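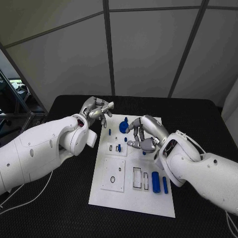 The long way to Clalham

Fri 30 October
By our travel writer

I booked the slow train to Clalham in March, mostly out of spite. The flight takes 55 minutes and I'd spent the last three of them wedged beside the loo with my knees up around my ears, so when I spotted a sleeper seat for $263 I thought, right, that'll do me.

It's 807 kilometres, and the timetable reckons you'll do it overnight. We did it overnight and then a fair chunk of the next morning as well, thanks to a goods train that had parked itself on the only loop for miles. I didn't mind a bit! I had a thermos, a bag of mandarins and a paperback I'd been lugging around since the Christmas before last.

The first stretch out of Neltasano is all back fences, and I could look at back fences for hours. Trampolines, a caravan up on blocks, somebody's doona flapping on the line at six in the evening. You never see any of that from the highway. After that it's paddocks, and after the paddocks it gets dark and you're left with your own face in the window.

The buffet car shuts at 8, so get in early. I had the lasagne (fine, a bit volcanic in the middle) and a little bottle of red, and ended up talking for ages with a retired couple who'd done the trip every year since their honeymoon. They bring their own pillows. Bring your own pillow.

Around midnight we stopped at Plattner, population 392 according to the sign on the platform, and I hopped down in my socks to stretch my legs. It was cold enough to make my teeth ache and the stars were ridiculous - great handfuls of them, right down to the roof of the goods shed. Two people got off with an esky between them. Then the guard waved his torch at me and I scuttled back up the steps.

Sleep came in bits. The seats go back further than you'd expect, but there's a footrest that folds away whenever it feels like it, and the bloke across the aisle was watching footy replays with the sound on until well past one.

I woke up properly at Zistadau, where the line drops down beside the river and runs with it for the best part of an hour. Mist on the water, cows standing about in it up to their ankles, and a bacon and egg roll in my lap. I've paid a lot more for a lot less.

Would I do it again? I've already booked, for the autumn, on the left-hand side this time so I get the river. Coming home I'll probably fly.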